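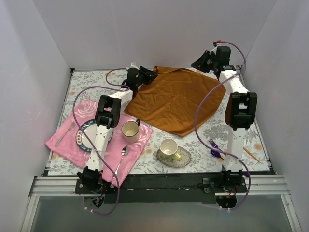

식탁보 위에 갈색 천을 한 장 더 깔 때 주름은 어떻게 잡아야 하나요?
먼저 손바닥으로 가운데에서 바깥쪽으로 쓸어 주고, 그래도 남는 주름은 분무기로 물을 살짝 뿌린 다음 천이 마를 때까지 그대로 두면 됩니다. 면이나 리넨이면 대부분 이걸로 충분해요.

보낸이: Zohreh Shojaei
받는이: 살림천 메일링 리스트
제목: Re: 꽃무늬 깔개 위에 무지 천 겹치기
날짜: 2024년 3월 2일 토요일

안녕하세요, 조흐레예요. 맨 위 두 줄은 지난번에 제가 모음글에 올렸던 건데, 아르나우트 님 질문이랑 이어지는 것 같아서 그대로 붙였어요. 답장이 길어질 것 같으니 차 한 잔 옆에 두고 읽어 주세요!

Arnout Van Leeuwen 님이 쓰신 글:
> 다들 잘 지내시죠? 식탁 때문에 여쭤봅니다. 연한 꽃무늬 천을
> 바닥에 깔고 그 위에 적갈색 천을 마름모로 올리려고 하는데,
> 펴 놓으면 자꾸 한쪽 끝이 접히고 가운데가 울어요.
> 천은 Jasby에서 산 무지 면이고 한 변이 102센티미터입니다.
> 식탁은 긴 쪽이 155센티미터예요. 다림질을 해도 접어서 장에
> 넣었다 빼면 도로 그 모양이고요. 그리고 접시랑 수저 쪽에
> 분홍이나 보라를 조금 섞고 싶은데 갈색하고 싸울까요?
> 아내는 괜찮다는데 저는 영 자신이 없습니다.
> 4월에 손님이 오셔서 그 전에 정하고 싶어요.

우선 크기부터요. 한 변이 102센티미터면 모서리에서 모서리까지는 144센티미터쯤 나와요. 그러니까 긴 쪽으로는 155센티미터 식탁 안에 아슬아슬하게 들어가는데, 식탁 폭을 안 적어 주셨더라고요. 폭이 그보다 좁으면 앞뒤 모서리가 밖으로 늘어지거나, 벽에 붙인 식탁이면 벽 쪽이 밀려서 접히겠죠. 한쪽 끝이 접힌다는 게 혹시 벽 쪽 아닌가요? 저희 집이 딱 그랬거든요. 식탁을 한 뼘만 앞으로 빼서 천을 다 편 다음에 도로 밀어 보세요. 저는 요즘 그냥 벽 쪽 한 줄을 일부러 접어 두기도 해요. 손으로 꾹 눌러서 선만 반듯하게 해 두면 꽤 단정해 보여요.

가운데가 우는 건 밑에 깐 천 탓일 때가 많아요. 위의 천만 열심히 펴도 밑에서 밀리면 소용이 없으니까, 꽃무늬 천을 먼저 네 귀퉁이까지 팽팽하게 당기고 나서 올리세요. 저는 Aksoy 집게를 4개 사서 귀퉁이에 물려 놓고 쓰는데, 다 펴고 나면 2개는 빼요. 앞쪽 집게는 앉으면 무릎에 걸려서 정말 성가시더라고요 (스타킹 하나 해 먹었습니다).

보관은 접지 말고 말아 두시는 게 나아요. 포장지 심 같은 긴 종이 심 하나 구하셔서 겉면이 바깥으로 가게 말고, 끈으로 헐렁하게 묶으세요. 꽉 묶으면 끈 자국이 또 남아요. Festby 서랍장 쓰시는 분들은 맨 아래 칸에 비스듬히 넣으면 들어간다고 지난번에 누가 그러셨죠. 저는 서랍이 짧아서 옷장 안에 세워 둬요.

색은요, 제 생각엔 전혀 안 싸워요! 흰빛 도는 회색 바탕에 잎무늬가 있고 꽃이 살구색이나 주황이면 적갈색은 그 꽃에서 데려온 색처럼 보여요. 거기에 분홍 천을 접시 밑에 한 장 깔고 수저나 조리도구 쪽에 보라를 조금 두는 정도면 예쁠 거예요. 다만 분홍이 너무 쨍하면 갈색이 칙칙해 보이니 저라면 빛바랜 듯한 분홍으로 고르겠어요. 그리고 보라는 한쪽에 몰아 두는 편이 좋고요. 저는 전에 여기저기 흩어 놓았다가 애들 소꿉상 같다는 소리를 들었어요 ㅎㅎ 아내분 눈을 믿으셔도 될 것 같은데요.

아, 빨래 얘기를 빼먹을 뻔했네요. 적갈색은 처음 몇 번은 물이 빠질 수 있으니 꼭 따로 빠세요. 꽃무늬 천이랑 같이 돌렸다가 바탕이 불그스름해진 적이 있는데, 세 번을 더 빨아도 안 돌아왔어요. 지금은 그 천을 다리미판 덮개로 써요. 분무기로 주름 펼 때도 물을 많이 뿌리면 밑의 천에 색이 옮을 수 있어서, 새 천이면 한 번 빨고 나서 하시는 게 안전해요. 안 보이는 구석을 흰 수건 젖은 걸로 문질러 보면 금방 알 수 있고요.

혹시 무지 천을 한 장 더 구하실 분 계시면, Flulside 시장 안쪽 원단 가게에 자투리가 꽤 나와 있었어요. 길이가 들쭉날쭉하니까 줄자 꼭 챙겨 가세요. 저는 다음 주에 한 번 더 갈 건데 적갈색이 남아 있으면 여기다 올릴게요.

아르나우트 님, 식탁 폭도 알려 주세요. 그럼 마름모로 할지 그냥 반듯하게 놓을지 같이 정해 봐요.

조흐레 드림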